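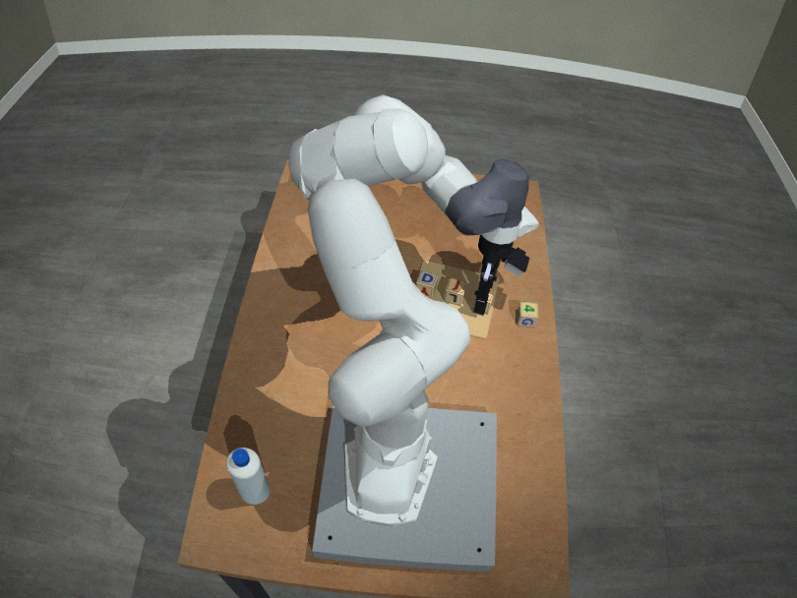

Progress Report to the Dradudham Fund
Project Itavar: Block Handling in Simulation
Reporting occasion: open day at the Wivbridge laboratory

1. Purpose of this report

The grant agreement requires the project to report on its public activity before the second payment is released. The principal event in this period was the open day held at Wivbridge, at which the simulated work cell was shown to the public for the first time. A total of 202 visitors registered. Representatives of the Fund attended the morning session and received the technical notes separately.

2. Content of the demonstration

The demonstration was run entirely in simulation and projected in the main hall. The task was the handling of small lettered and numbered toy blocks with a two-finger gripper. Visitors were invited to name a block, and the operator then entered the request. Four sessions were held, each followed by time for discussion.

Between sessions, staff showed close views of the gripper at work and explained how the position of a block between the fingers is judged. The views with the letter D facing forward proved the most useful for this purpose, as the printed outline gives a clear reference for how squarely the block is held.

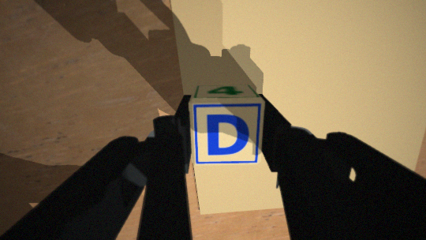
Page last changed: March 22, 2024

Share 4 | Comments 1

3. Progress against the work plan

The project has logged 3639 simulated trials since December. Work on shadow and lighting variation is complete. The staff consider this the most valuable result of the period – strong shadows across a printed face had been a persistent source of reading errors in the earlier version of the software.

Work on blocks that show several numbers at once is behind schedule. The present software reads each visible face separately and does not yet settle which one should identify the block. Blöndal, the project's software contractor, has agreed to deliver a revised module in the next period at no added cost to the grant.

4. Matters raised by visitors

Questions in the hall concerned mainly the use of simulation and the date on which physical trials would begin. The project replied that physical trials remain in the final phase of the work plan and that no change to that phase is requested. Several teachers asked whether the software could be made available to schools. No commitment was given. 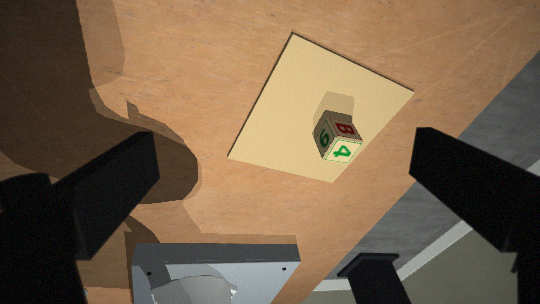
A comment received through the project page reads: I attended the second session and would have liked to see more of the failed attempts. The talk mentioned reading errors, but we were shown very little of them, and for those of us who work with machines that is the interesting part. Will the trial records be published?

The project accepts this point. A selection of unsuccessful trials will be included in any further public session, and a decision on the release of records will be put to the Fund in the next report.

5. Expenditure

Open day costs were met from the outreach line and did not exceed it. The remaining balance on that line is to be carried forward, subject to the Fund's approval.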